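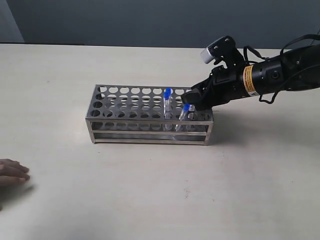
Balari perguntou logo de cara se a gente não podia pular a inspeção nos dias de só repetir ensaio, já que o método não muda. Não pode, Balari! O resultado depende disso tudo, e eu explico nos comentários.

Lista de inspeção -- bancada de manipulação de tubos, projeto Dremdale
9 de novembro de 2021

1. Parada de emergência testada com o braço parado e em movimento lento.
OK. Apertei duas vezes, soltei, rearmei, tudo certo.

2. Cabos do punho com folga em todo o curso.
OK, com ressalva. Na pose mais esticada a curva de baixo fica mais apertada do que eu gostaria. Vou pôr mais uma presilha.

3. Etiqueta de advertência legível.
OK.

4. Estante de metal na posição marcada.
Corrigido. Estava 8 mm fora do gabarito (e eu jurando que o erro era da calibração...).

5. Tubos assentados, tampas rosqueadas.
Atenção aqui! Tubo inclinado entra no ensaio de propósito, é uma das condições do método, mas tem que ser anotado antes de rodar. Na série passada foram 56 tentativas, e a política treinada só com tubos retos acertou 21. Com os inclinados no treino, foram 39 em 56. Gostei muito desse número, mas quero repetir antes de mandar para a Stamusau.

6. Câmera da garra firme no suporte.
OK. Reapertei os parafusos e refiz a calibração mão-olho.

7. Mãos longe da garra antes de liberar o movimento.
OK. Mão na mesa só do lado oposto ao braço -- e quem precisar mexer na estante pausa o programa primeiro, por favor.

8. Limite de força da garra conferido.
Pendente. O valor do arquivo não bate com o da ficha da Arrieta. Até resolver, só velocidade reduzida.

Liberado para ensaio em velocidade reduzida. Volto ao item 8 assim que a Arrieta responder.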